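Can machines do shop-floor chores yet?

Pivilel
Posted in December 2025

Our refurbishing shop takes in 100 old servers in a normal month, and my boss read that robots will soon strip them for parts. I am curious what people here think who really do such work. Folding towels I can believe. Computers, I have doubts.

Gasser
It depends on the part. Pulling a memory module is two latches and a straight lift. I would trust a machine with it today, if somebody has taken the cables out of the way before.

Zollska
Sorry Gasser, I disagree. "If somebody has taken the cables away" is already half of the job.

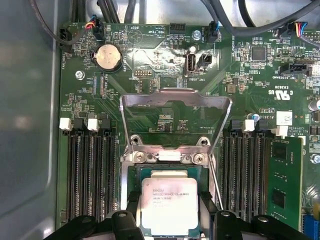
My doubt is mostly with the processor. The socket has very fine contacts, and one bent contact makes the board worthless for resale. On a board like this one, with the load plate open and the Xeon E5-1630V3 between the gripper fingers, there are memory slots on both sides, so the fingers have little room for a mistake. Old thermal paste on the lid does not help either - it smears on everything that touches it. In August I ruined a board worth 595 euros myself, and I have done this for 19 years.

Gasser
So humans bend contacts also. Then why must the machine be perfect?

Zollska
Not perfect. But I stop when something feels wrong. Does it stop?

Grillotau
Force sensing exists, it can stop. My question is more the price per board.

Pivilel
Thank you all. My colleague Nele Steinbach wants to begin only with the memory and leave the processors to us. Has anybody tried this split?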